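Renero Cell 5 – gripper upkeep gallery

Notes and pictures on the parallel-link gripper at the returns sorting cell, Flullach workshop. Text by Samran Jitpraphai, checked by Panya Thammasiri. The gripper handles small computer accessories of mixed shape and weight. Both wrist views are used when judging pad contact and the state of the links.

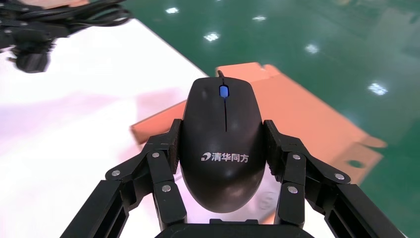
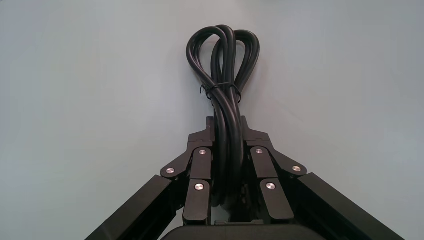
Gripper closed on a load, one mouse and one tied cable bundle. Three silver pivot screws show on each finger in both views.

How often should the pivot screws be checked?
Every 400 hours of running time, and after any collision stop. The check takes one person 17 minutes with the arm parked and locked out.

Pivot screws
Put a paint-pen line across each head and onto the link beside it once the screw is at its final torque. A broken line is enough cause to pull the screw, clean the thread, apply fresh medium-strength threadlocker and refit. Do not simply nip it up. A screw that has moved once on old threadlocker will move again, and the link will bind if the head is driven down past its seat. After refitting, leave the joint overnight before putting the cell back on load.

The links should swing freely by hand with the drive off and have no side play that can be felt at the fingertip. Free swing with side play means a worn bush. Stiff swing with no play is nearly always dirt, and a dry brush and a wipe with isopropyl will clear it. Oil is not used on these joints. It was tried in November and the joints had collected enough cardboard dust within a week to stall the left finger on opening.

Pads
Pads are changed as a pair, even when only one is worn. Mixed pads close at different rates of squash and the load ends up off centre, which then shows up as a placing error at the bin. Panya keeps the old pairs in a labelled bag until the next service in case a fault needs tracing back.

Clean pads with warm water and a drop of detergent. Solvent hardens them. If a pad has gone shiny across the contact face, it is finished, whatever depth is left.

Closing force
Force is set in the Firnov controller, under the tool page, and is stored per item class:

Pointing devices: low force, slow approach, hold on contact.
Tied cables: medium force, normal approach, close to position and then hold.
Power adapters: medium force, slow approach.
Unknown: low force, and send to the manual bin if the item slips.

Cable bundles are the awkward class. A bundle gives under the pads for a moment after the first contact, so a controller set to hold on contact will report a good grip before the strands have packed down. The settle delay for this class is 181 milliseconds. Shorter values gave dropped bundles on the long traverse. Longer values made no difference to the drop count and cost cycle time.

Zeroing the fingers
Do this after any work on the links or pads.

1. Clear the work area and park the arm at the service position.
2. Open the fingers fully and wait for the position reading to settle.
3. Close on the gauge block at low force. Do not use a product as a gauge.
4. Compare left and right finger readings. A difference of more than 0.2 mm means a link has been fitted under tension – back off the last screw worked on, let the link relax and tighten again.
5. Save the zero, open, and repeat the close five times.
6. Run one item from each class at half speed before returning to normal running.

Wrist camera
Wipe the cover with a lens cloth at the start of each shift. Check the bracket for movement whenever the gripper has been off the flange. If the fingertips no longer line up with the two overlay marks on the monitor, redo the camera offset before touching anything in the pick program. Two afternoons were lost to pick corrections that turned out to be a loose bracket.

Spares held
Pads, two pairs. Pivot screws and bushes, one full set. One inner link. One camera cover. The outer links come from the Au store and take around a week, so order when the last one is fitted and write the date on the bin card.

Service log
The log sheet lives in the drawer under the controller. Enter running hours, which screws were disturbed, pad condition and the left and right zero readings. Leave the column for force settings blank unless a value was changed. Full service is on a Tuesday before the first shift, and the cell is handed back with the sheet signed by whoever did the zeroing.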